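机器人真的“学会”了吗？

你可能看过这样的视频：机器人叠好一件T恤，或者把杯子放回架子上，视频下面写着“它自己学会的”。看到这种话，先别急着鼓掌。我们要问一句：谁教的？教了多少遍？

先说“教”这件事。以前工厂里的机械臂，大多靠人写好一步一步的命令：向左，向下，夹紧，抬起来。零件每次都摆在同一个地方，这办法很好用。可是家里的东西不会乖乖排队。今天牙膏盒横着放，明天竖着放，后天压在毛巾底下。要把每种情况都写成命令，写到你小学毕业也写不完。

于是工程师换了个办法：做给机器人看。

做给它看，也有好几种做法。

第一种叫“拖着教”。人握住机械臂，像大人握着你的手写毛笔字那样，带着它走一遍。机械臂里的传感器会记下每个关节转了多少。缺点是机械臂挺沉，拖一上午，胳膊酸的是人。

第二种叫“遥控”。人坐在一边，手里拿着操纵杆，或者戴着特制的手套，人动一下，机器人跟着动一下。听上去很酷，做起来常常很别扭，因为你摸不到机器人夹住的东西，不知道自己用了多大力气。第一次遥控的人，把纸杯捏扁是常事。

第三种办法干脆先不让机器人上场。人自己拿着夹子干活，夹子的样子跟机器人的“手”差不多，它怎么移动、什么时候合上，都会变成数据存起来。等数据攒够了，再拿去训练机器人。 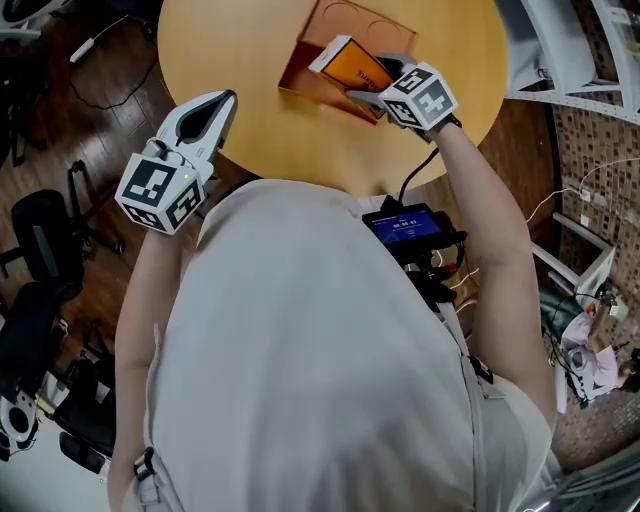
用夹子干活比用手指慢多了。你可以在家试试：找两双筷子，一只手拿一双，把一块橡皮放进铅笔盒，再拿出来。手指一秒钟能办到的事，筷子要磨蹭好一会儿。教机器人的人也得忍着这种慢，不能着急了就伸手指去帮忙，因为机器人没有你的手指，学了也用不上。

夹子在哪里，朝着哪边，电脑怎么知道呢？一种常见的办法是贴上黑白方块图案。这种图案有点像二维码，摄像头看到它，就能算出它离得多远、歪了多少。要是图案被胳膊挡住了，摄像头就看不见了，那一段数据可能就得扔掉。

好了，现在来算一笔账。

比尔坦代尔（Biltandale）是一家小实验室，那里的工程师吉陶·基鲁伊（Gitau Kirui）给我看过他们九月份的记录。为了教会机器人把小盒子装进托盘，大家一共示范了2064遍。你没看错，就是一个这么简单的动作。里面有108遍不能用：有的盒子掉了，有的夹歪了，还有的是录到一半线松了。

我问他，学完以后机器人会了吗？他想了想说：“这张桌子上，会。”

这句话值得多读两遍。换一张高一点的桌子呢？换一种软软的袋子呢？晚上关掉一盏灯呢？他老老实实地说，有的试过，不太行；有的还没试。

你教弟弟妹妹收积木，大概教两遍就够了。换成收蜡笔，他们也知道怎么办（愿不愿意收是另一回事）。机器人看了那么多遍，学到的更像是“看到差不多的画面，就做差不多的动作”。画面变得太多，它就可能乱来，有时还会在空气里认真地夹一下，然后把什么都没有的“东西”放进托盘。

有人说，只要示范足够多，机器人早晚什么都会。也许吧。示范的种类多了，它们确实能应付更多变化，这一点研究的人已经看到了。可是“足够多”到底是多少，我问过好几个人，得到的数字都不一样，还有人笑了笑就换了话题。

还有一件事，宣传片里很少提：示范的人也会教错。人累了，动作就会变样，中午以前夹得稳稳的，到了下午四点就开始手抖。机器人分不清哪个动作是故意的，哪个是手抖。你抖，它也可能学着抖。

所以下次再看到“机器人自己学会了”，可以拿这几个问题去问一问：

是人在旁边遥控，还是它自己在动？
视频有没有加快？
换个地方、换个东西，它还行吗？
失败的那些次，放出来了没有？

要是视频里找不到答案，就在本子上先画个问号。

小词典
示范：做一遍给别人看，让别人照着学。
遥控：人在别处操作，机器跟着动。
传感器：机器用来感觉位置、力气、光线等等的零件。
数据：记录下来、可以让电脑处理的信息。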